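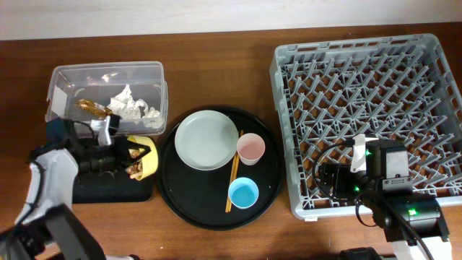 Storage box, round tray and dish rack on a wooden tabletop.

Wamon Soccer Rebounder, Single-Sided
Item 2629
Sold by Plaria Club & Field Supply

Width: 60 inches
Height: 44 inches
Frame: powder-coated steel tube
Net: knotless polyester, bungee-laced
Angle settings: three
Ground pegs: four, included
Spare net: $53
Frame warranty: two years
Net warranty: none

Club pricing shows after you sign in. Single orders ship flat in one carton.

What it is

A metal frame with a tight net in it. You kick a soccer ball at it and the ball comes back. The maker's own leaflet calls it a "complete first-touch development system" and we have left that phrase off this page everywhere except in this sentence. If you have a brick wall and a neighbor who doesn't mind the noise, you already own most of what a rebounder does, and you should think hard before spending the money.

We stock it anyway. A wall can't send the ball back in the air, and plenty of clubs train on open fields with no wall to hit. For those buyers the Wamon is a decent piece of gear, with a couple of faults we'd like you to read about before you order.

Angle settings

The back legs lock in three positions. The steepest one returns a firm ground pass along the ground, close to where it came from, if you hit the middle of the net. The middle setting gives a ball at knee to waist height. The flattest setting throws the ball up for chest control and headers, and this is the one on the box.

We have doubts about the flattest setting. A hard shot goes well over the head of a nine-year-old, and a soft one dies in the net and rolls out the bottom. There is a narrow band in between that works, and older players find it faster. Darcy Katene, who tests most of our training gear, had it in use with an under-14 girls' group for a month and ended up leaving the legs on the middle setting nearly all the time.

The leg pins are small and bare metal. They will get lost in grass. Tie a bit of bright cord through each one the day it arrives.

The accuracy claim

You may have seen the Wamon sold elsewhere with a line promising that passing accuracy "improves in two weeks." We asked for the study behind that. We got back a second copy of the leaflet. Players who pass a ball against something every day for two weeks probably do get better at passing, and we see no reason to give the net the credit. Until someone shows us numbers we won't repeat the claim, and we'd be careful with any store that does.

The same goes for "pro grade." There is no grade. Anyone can print it on a carton.

Size and who it suits

Sixty inches wide sounds generous on a screen. On a field it looks small, and a player under about the age of eight will miss it a lot and spend much of the session fetching. For very young groups we'd steer you to a pair of pop-up goals, which cost less and give the kids something to score in.

It suits:
Players from nine or ten up who train alone between team sessions
Goalkeepers working on low reactions, steepest setting only
Stations in a circuit, one player at a time

It doesn't suit:
Full-power shooting from close range
More than two players at once
Anyone who wants to leave it outdoors through the winter

On that last point, the frame is coated and holds up fairly well. The bungee cord doesn't. The one we left behind our warehouse went slack by February and the ball came back with about as much life as a dropped sandbag. Bring it in, or at least take the net off.

Putting it together

The instructions are one sheet of drawings with very few words. Two people can manage without trouble. One person can do it too, but the top bar swings while you are lacing the lower corners – watch your fingers.

Build the frame flat on the ground. Lace the corners first, then the middle of each side, and work outward from there. If you start in one corner and go around, the last side will be so tight you will have to undo the lot. The drawings show it going around in order. Ignore them.

Peg all four feet on grass. On turf, where you can't use pegs, lay sandbags across the back bar. Sandbags aren't included, and in our view they ought to be, given that the maker lists artificial turf as a suitable surface. Never let anyone climb or hang on the frame.

Compared with the Altus

People ask about the Altus double-sided model, which we also carry. It is heavier and costs more, and the second net is set at one fixed angle. If two players will share it for most of a season, the Altus is the better buy. If it will mostly be one kid in a yard, the second net is wasted money. We make more on the Altus, for what that's worth.

Customer comments

"Does the job. The bag it came in split the first week so now it goes in the truck without one." – Digby Bolger

"Good for my son, who is 12. I was not convinced by the high setting but he likes it. Pins are a joke, order spares." – Maricel Manalo

"I coach keepers and bought two. One had a leg bent in the box. Plaria swapped it, took nine days. The other has been fine." – Lahcen Ouali

Delivery and returns

The carton is long and awkward and the carrier will usually leave it at the door. Check the legs for bends before you build it. Returns are accepted within 30 days if the net has not been laced. Once it's laced we can't sell it as new, so we only take it back for a fault.

Spare pins and bungee cord are kept at our own warehouse. Spare nets come from the maker, and the wait has been anywhere from four days to five weeks. We don't trust the date their system gives, so we don't show it.

Questions about club orders go to Saskia Brunton at the Plaria order desk. Have your item number ready.

Page last checked June 14, 2024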